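4. Dishwashing as Deferred Negotiation

4.1 The soaking period

In the diaries collected for this study, no word did more work than "soaking." Households in Nulimholm and Camargo used it for pans with burnt rice in them, which is fair enough, but also for a teaspoon, a cake stand and, in one case, a dry cutting board. We coded an item as soaking whenever a diarist said it was. This gave us 305 soaking episodes over the month of May, from 29 households, and a new respect for the flexibility of the English language.

The older literature on shared housework treats the sink as a place where work gets done. Our diarists treated it more like a waiting room. An item put there had left the table, so the person who carried it could claim to have cleared up, and it had not yet been washed, so the next person could claim that nothing much had been left to do. Both claims often appeared in the diaries on the same evening, in different handwriting.

We had expected the length of the soaking period to depend on how dirty the item was. It depended mostly on who had cooked. In homes where one person cooked and another was understood to wash, plates moved quickly and the diaries were dull. In homes where both jobs were "shared," a word we came to dread, a single plate could stay put through breakfast, lunch and a fairly tense dinner. One diarist in Camargo drew a small calendar beside her entry for a gravy boat.

Sink size mattered too, though in the wrong direction. Larger basins were described by their owners as a convenience, and several had been chosen during a remodel for that reason. In practice a deep basin hides its contents from anyone sitting down, and the plate that cannot be seen from the couch is a plate with a long future. Figure 3 gives the basic case: one plate, with a bit of food still on it, on the floor of a deep basin.

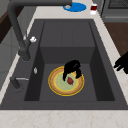 Figure 3. A single plate in a deep basin.

The single plate deserves more attention than it has received. A full sink was usually dealt with the same day, if only so that someone could get at the faucet. A lone plate made no such demand. Diarists walked past it, rinsed a glass next to it, and in four households washed everything else and left it where it was, on the grounds that it belonged to someone. Asked to whom, they gave answers that did not match.

4.2 Leftovers and the last bite

Food left on the plate complicates matters. Scraping is a separate job from washing – our diarists were firm on this – and it has no clear owner. The eater holds that scraping is part of washing. The washer holds that it is part of eating. The Kistivura survey, which asked only whether dishes were "done," could not pick up this dispute, and its cheerful results should be read with that in mind.

We tried a modest remedy. Twenty of the households were given a Plullska board, a magnetic strip with a sliding marker that shows whose turn it is. Use of the board was high in the first week. After that the marker was moved often, generally by the person whose turn it was, and generally in one direction. Soaking times did not change. Several households did report that they argued less about plates, having moved on to the board.

None of this should be taken to mean that the diarists were lazy. Their entries on laundry are prompt and even proud, and the trash went out on schedule in nearly every home. The sink seems to be a special case, a spot where a job can be half finished and look, from most angles, like someone else's. We return to the question of angles in section 5, where the same households are followed through the purchase of a dishwasher and the long debate over who empties it.

Last updated: June 25, 2026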